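赛马训练日志的整理与配速分析
课程实践项目报告

提交日期：2025年5月29日
小组成员：Sofia Patrício、Kohei Ueda

一、项目来源

本项目是体育数据分析课的期末实践。课程要求两人一组，找一家真实的训练单位，取得一批未经整理的记录，整理后回答一个对方提出的问题。我们联系的是Pornstead训练场，场内主要饲养平地赛马，教练组由Rennie负责。Rennie提出的问题很具体：晨操时前段跑得快的马，最后400米是不是一定会慢下来，慢多少。教练组内部对这件事看法不同，手头有记录，但一直没有人整理过。

我们从去年十月开始接触训练场，正式拿到记录是在寒假之后。

二、数据情况

训练场给了我们两类材料。第一类是手写的晨操登记簿，每匹马每次快操占一行，写日期、骑手、跑道、距离、分段时间和一栏备注。第二类是导出的电子计时表，只有分段时间，没有骑手和备注。两类材料在时间上有重叠，但不完全一致。

登记簿里一共录入了292次快操。录入由Sofia完成，Kohei抽查。抽查时发现的问题主要是数字“1”和“7”混淆，以及有几页把1000米和1200米的记录写在同一列。凡是能用电子计时表核对的，以电子表为准；核对不上的，单独标记，后面的分析没有使用。

经过筛选，最后用于分析的是143次1200米快操。筛选条件如下：
距离为1200米；
六个200米分段时间完整；
场地状况在登记簿中写明；
备注中没有“受惊”“失蹄”“骑手收缰”一类的说明。

最后一条是Rennie建议加上的。她认为骑手主动收缰的那几次，末段时间没有参考意义。

三、方法

我们把1200米分成三段，每段400米，分别称为前段、中段、末段。对每一次快操，计算前段时间与该马自身平均前段时间的差，再计算末段时间与该马自身平均末段时间的差。用马自己的平均值作基准，是为了去掉马与马之间速度本身的差别。刚开始我们直接用原始时间作图，结果快马两段都快，慢马两段都慢，图上看到的是一条向上的斜线，跟要回答的问题没有关系。这个问题是中期检查时老师指出来的，之后我们重做了全部计算。

场地状况分为良地和软地两类。登记簿里还有“偏软”这个写法，出现次数不多，并入软地。骑手没有作为变量处理，因为有三名骑手骑的次数太少。

计算在电子表格里完成，作图用的是课上教的软件。

四、结果

在良地上，前段比自身平均快的快操，末段多数比自身平均慢，但幅度不大，散点很分散。前段快得很多的那几次，末段放慢比较明显。前段只是略快的，末段有快有慢，看不出规律。

软地上这种关系更清楚一些。前段偏快之后，末段几乎都慢，放慢的时间也比良地多。不过软地的记录只有67次，而且集中在冬季，冬季的马状态与春季不同，这里面有多少是场地的影响，我们分不开。

个别马的情况与总体不同。名为Oltovier的一匹四岁马，前段快的时候末段也快，前段慢的时候末段也慢。Rennie看到后说这匹马在晨操里很少尽全力，两段的快慢主要看骑手当天怎么要求。另一匹马Grernudik则相反，只要前段抢出去，末段就会掉下来，教练组对此早有印象，数据与他们的印象一致。

中段时间我们也看了，没有发现值得写的东西。

五、讨论

对于Rennie的问题，我们的回答是：不一定，但在软地上可能性更大，而且不同的马差别很大。把所有马放在一起算出一个“慢多少”的数字，对训练安排帮助有限。按每匹马单独看更合适，但多数马的次数还不够。

本项目有以下不足。
第一，登记簿的分段时间有一部分是人工按表，误差我们没有办法估计。同一次快操在两类材料中相差半秒的情况并不少见。
第二，晨操不是比赛。马在晨操中是否有同伴并跑、骑手要求多少力度，登记簿上大多没写。
第三，负重没有记录。
第四，我们把“受惊”等情况剔除，依据的是备注，而备注写不写取决于当天值班的人。有的月份备注很详细，有的月份整月空白。

关于记录方式，我们向训练场提了两条建议。一条是登记簿每页只写一种距离。另一条是增加“并跑”一栏，打勾即可。Rennie同意从下一本登记簿开始改。

六、分工与时间

Sofia负责录入、与训练场联系、撰写第二和第五部分。Kohei负责核对、计算、作图、撰写第三和第四部分。其余部分共同完成。两人合计用时84小时，其中录入和核对占了一半以上，比计划多出很多。原计划里录入只安排了一周，实际用了将近四周，主要是因为登记簿只能在训练场办公室翻阅，不能带走，而办公室只在上午开门。后来Rennie允许我们逐页翻拍，进度才快起来。

中期检查之前我们还试过做比赛成绩的对照，把晨操末段时间和之后一场比赛的名次放在一起比较。参赛的马太少，班次也不同，这部分放弃了，没有写进结果。

七、后续

训练场希望下一学年有别的小组接着做。整理好的表格已经交给Rennie一份，课程存档一份。表格中“来源”一列标明每条记录出自登记簿还是电子表，“核对”一列为空的，表示没有核对过，使用时请注意。马名统一用登记簿上的拼写，骑手只写代号，代号对照表由训练场保管。

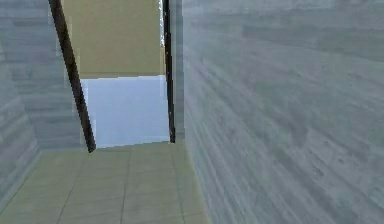

接手的小组如果要继续录入，建议先从春季的登记簿开始，那几本字迹清楚，备注也比较全。冬季那一本中间有几页受过潮，分段时间需要对着电子表一条一条看。软地记录如果能再补一个冬季，第四部分关于场地的结果就可以重新算一遍。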